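3.2 Storage of medicines in the home

The second part of the survey asked where the household keeps its medicines and who takes care of them. We visited homes in Sakcombe and in the Neagu district of Brolovau, always between the midday meal and the evening. From 724 returned forms, most named the kitchen as the main place of storage. The bathroom came second, although many of these respondents knew that steam is not good for tablets. Open boxes were more common than closed cabinets, and in many of them the medicines shared the space with batteries, glue or sewing things (see Figure 4 for an open box of the usual shape). 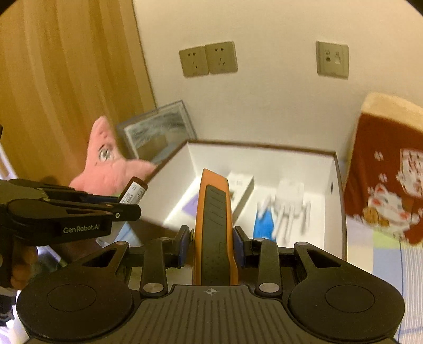
Figure 4. Open white storage box with brown-edged rim; a small dark brown bottle with a white label is held at the left.

The outer carton deserves separate attention. In Sakcombe, respondents often threw it away on the first day in order to save space, and the leaflet went with it. In Neagu the carton was usually kept, but the date of first opening was written on it only in few cases. This matters mostly for creams and eye drops, where the time of use after opening can be much shorter than the printed expiry date. We used the coding scheme of the earlier Jitville study, with one change: a product without carton but with a readable label was coded as "partly identified". The Jitville authors put such products together with the unidentified ones, so the two sets of results should be compared with care. 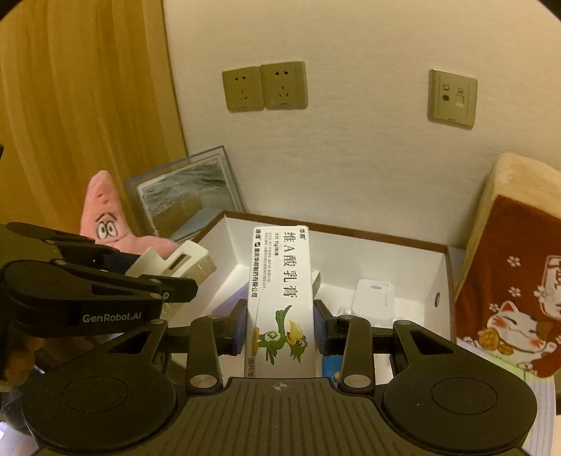

Why was the date of first opening recorded separately from the expiry date?
The expiry date is valid for the closed package, while many creams and drops must be used within a shorter time once they are opened, and the two dates can therefore lead to different decisions in the home.

Respondents who lived alone checked their stock less often than families with small children. The interval of checking was reported by memory and we could not confirm it. In section 3.3 we treat the question of disposal.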